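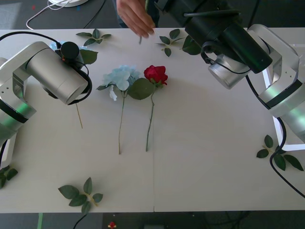

How to Trace a Cargo Ship Lost in Wartime

This guide covers the paper search for a merchant ship sunk in World War II: who owned it, what it carried, where it went down and who was aboard. It does not cover diving or salvage. You can do most of the work from home, with one or two visits to an archive near the end.

The worked example is the steamer Endorari, owned by the Tkachenko line and lost on a winter run after loading at Durkau. The records for it are held in the reading room at Clomham. Your ship's papers will be somewhere else, but the order of work is the same.

What you need

A notebook or a spreadsheet
The ship's name, or a rough date and place of loss
A wartime atlas or chart with the old place names
A reader's card for the archive you plan to visit

Step 1. Write down what you have

Start with the family letter, newspaper clipping or memorial that got you interested. Copy it out word for word, including the spelling mistakes. Note where each item came from. If a relative told you something, put down who said it and when, and keep it apart from anything you found in print.

Many ships were renamed between the wars, and some were renamed twice. The Endorari sailed under two other names before Tkachenko bought it. Leave a column for former names even if it stays blank.

Step 2. Find the ship in a register

Look for a shipping register printed in the year of the loss or the year before. Larger public libraries often have them, and many volumes have been scanned. Take down the following:

Official number
Gross tonnage
Year and place of building
Owner and port of registry
Length and engine type

The official number matters most. Names repeat, but in most registries a number stays with one hull for as long as it is on the books. The Endorari's entry gives a length of 304 feet, which was enough to rule out a smaller ship with almost the same name.

Step 3. Work out the convoy

If the ship sailed in convoy, look for the convoy's code and number in a published list. Lists usually give the departure port, the date, the merchant ships and the escorts. Check more than one list. A ship that turned back with engine trouble may still appear in the first and be missing from the second.

Write the sailing position next to the name if you can find it. The Endorari was in position 13, first column, third ship. Once you know the position you can look for the ships on either side. Their masters often wrote down what they saw, and their reports can survive when those of the lost ship do not. 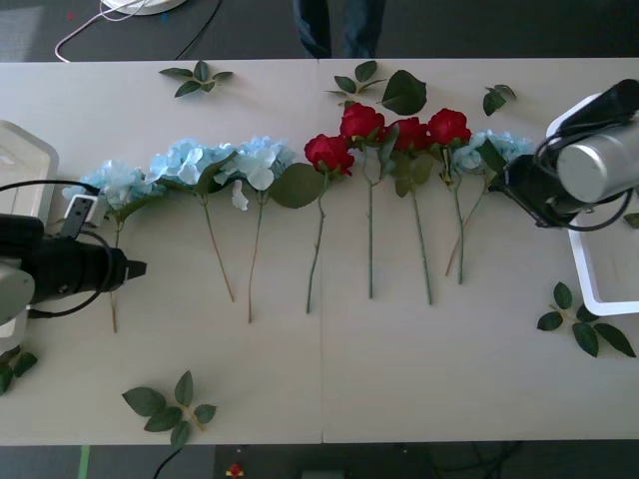
Artificial blue hydrangeas and red roses laid out in a row.

Step 4. Request the cargo papers

Cargo papers come under several names. Try manifest, stowage plan, bill of lading and loading summary. A manifest tells you what was aboard. A stowage plan tells you which hold it was in, and whether vehicles or crates were lashed on deck.

Ask for the file by its full reference. At Clomham the Durkau loading papers are in box 928, filed by date and not by ship, so you have to know the loading date before you order. Give the reading room two working days. The boxes are kept off site and nothing is fetched on a Monday.

Read the weights as well as the descriptions. "Machinery, cased" can mean almost anything, but the weight of each case will often tell you whether it held a spare part or a whole engine. Check whether the tons are long tons or metric tons before you add anything up.

Step 5. Plot the loss

You will probably end up with several positions for the sinking. Put them all on one chart and label each with its source. Expect them to disagree. Positions worked out by dead reckoning in bad weather can be many miles off, and clerks swapped digits when they typed reports.

Do not average them. Rank them by how close the writer was to the event. An escort's log written up that same watch goes above a summary typed in an office in July.

Also check the clock. Ships, shore stations and attacking forces did not all keep the same time, and an hour's difference at night can look like two separate attacks.

Step 6. Look for the crew

Crew agreements list each person signed on, with age, rank, home address and last ship. Gunners and passengers were often recorded elsewhere, so a total taken from the crew agreement alone will be too low. Compare it with the owner's casualty return if there is one. 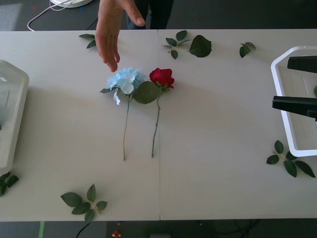

A pale blue hydrangea and a red rose, both artificial.

Records about people may be closed for up to 100 years in some collections. If a file is closed, ask whether a page can be copied with the private details covered. Some archives will do this for next of kin.

Step 7. Write it up

Keep the account short and put a source after every statement. Mark anything you could not confirm. Include the official number, all former names and the full list of positions so that the next person can check your work.

If your search points to a known wreck, find out its legal status before you publish a position. Many wartime wrecks are protected, and some still have ammunition in the holds.

Common problems

The name does not appear in any register. Try other spellings, and try it with and without "Steamer" or "SS" in front.

The manifest is missing. Look for the insurance claim or the receiving port's list of goods that never arrived.

Two sources give different dates. See whether the loss happened close to midnight.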